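How to Test Whether a Robot Can Do a Small Chore

If you have been asked to find out whether a two-armed robot is ready for chores in a home or a small shop, start with one short job and score it the same way every time. The steps below use opening a zippered pouch. You can swap in folding a towel or sorting a bin of parts, and the scoring stays the same.

What you need

A robot with two grippers
One soft pouch with a zipper
A clear patch of floor or a table
A timer and a score sheet

Step 1. Write down what counts as done. For the pouch, we use "zipper open along its full length, pouch still in the work area." Do this before the first run. If you decide afterward, you will be generous.

Step 2. Break the job into 4 parts: hold the pouch, find the pull tab, grip the tab, draw it to the far end. Score each part pass or fail. A total score alone will not tell you where the trouble is.

Step 3. Have a person do the job first, using only the thumb and one finger of each hand. Write down the time. It is a fairer mark to compare against than a person using both hands freely. 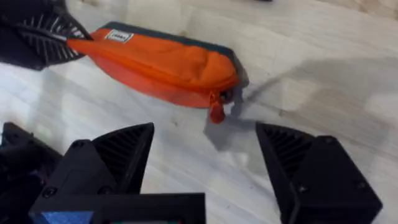 Step 4. Set the starting positions and plan 24 runs. Change the angle of the pouch between runs, and turn it over for some of them. A machine that only works with the pouch in one spot is not ready for a kitchen or a packing bench. Pick the holding point with care. One finger pressing on the narrow left end leaves the pull tab free at the right end, where the other gripper can get at it. Soft fabric bunches, so mark a run as a failed hold if the pouch slides along with the zipper. Ribbed pads like these are worth checking for lint between runs.

Step 5. Set a time limit. We use 68 seconds per run. Stop the clock if someone has to step in, and record the run as a fail even if the machine was close.

Step 6. Read the results by part. If most fails are at the tab, try a larger tab before you change anything else. If they are at the hold, try a stiffer pouch. Then repeat the full set.

Can machines do this kind of chore yet? Under fixed conditions, sometimes. In a house where the pouch may be full, empty or under a coat, I would not plan on it. If fewer than 6 runs fail, move on to a harder item. Otherwise stay with the pouch and keep the old score sheets for comparison.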